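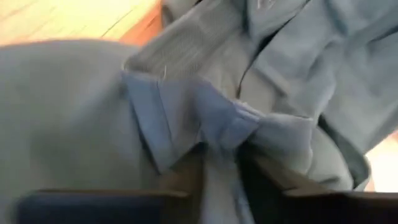

Huiling Gu

Courses > Live Event Management > Part Two > Chapter 3

Last updated: June

Chapter 3
The Artist Calendar and the Tour Route

A concert that the audience remembers for its songs was first a line in a calendar. Long before the tickets go on sale, somebody has decided that the singer will be in one city on one night and in another city two nights later, and that the trucks can drive the distance between them. In this chapter we study how such decisions are made, who makes them, and how they are written down.

In Chapter 2 we looked at the contract between the artist and the promoter. We now suppose that the contract is signed and the first fee is paid. The work moves from the lawyer's desk to the desk of the tour manager.

3.1 An opening case

The singer Joaquín Cisternas planned a tour of 30 concerts after his second album. His agency, Emex, had already promised the opening night to a theater called the Platadard, and this promise could not be moved. Everything else was still open. The tour manager, Guilan Yu, received a list of the halls that had shown interest, with the dates each one could offer.

At first the list looked generous. Then she began to place the dates on a map. Two of the largest halls were in neighboring cities, but they offered nights that were far apart in the calendar. If she accepted both, the whole company would have to travel away and come back again by the same road. If she refused one, the agency would lose a hall it had wanted for years.

Guilan Yu wrote to both halls and asked whether a hold could be changed. A hold is a date which a hall keeps for an artist without a final agreement. The first hall answered the same afternoon and offered a different night. The second hall explained that its date was a second hold, and that another artist had the right to decide before her. She had to wait. During this time she prepared two complete routes, one with the second hall and one without it, and she asked the production office to give a price for each.

The second route was used in the end. It was shorter by two nights in hotels, and the band had a free day after the third concert. The agency was not happy about the lost hall – the singer, who had asked for more rest, was.

We will return to this case in section 3.4, where both routes are printed in full.

3.2 What the calendar must hold

Students often imagine that a tour calendar is a list of concerts. The concerts are the smaller part of it. A working calendar also holds the travel days, the rehearsal days, the interviews and television visits, and the days on which nothing may be planned. It shows the hour when the crew can enter each hall, which is called the load-in, and the hour when the hall must be empty again.

A free day deserves special attention. New tour managers treat it as a space that can be filled, and the record company will certainly try to fill it. A singer's voice needs rest after hard use, and the drivers have legal limits on their working hours. For this reason many managers write the free days into the calendar first and mark them in a different color.

The calendar is also a document with several readers. The lighting crew reads it for the load-in times. The press office reads it for the mornings. The family of the artist may read it too, and they should be able to understand it without help.

3.3 Words used in this chapter

Hold: a date kept by a hall without a final agreement.
Confirmed date: a date for which both sides have signed.
Routing: the order in which the cities are visited.
Dark day: a day without a performance.
Advance: the exchange of details with a hall before the company arrives.

Before you continue, take a tour that you know as a listener and find its cities on a map. Try to explain the order. Keep your notes, as you will need them for the exercise after section 3.5.

Course office: Xiaoyan Lei, Markum School of Stage and Music | Contact | Copyright Markum | Back to top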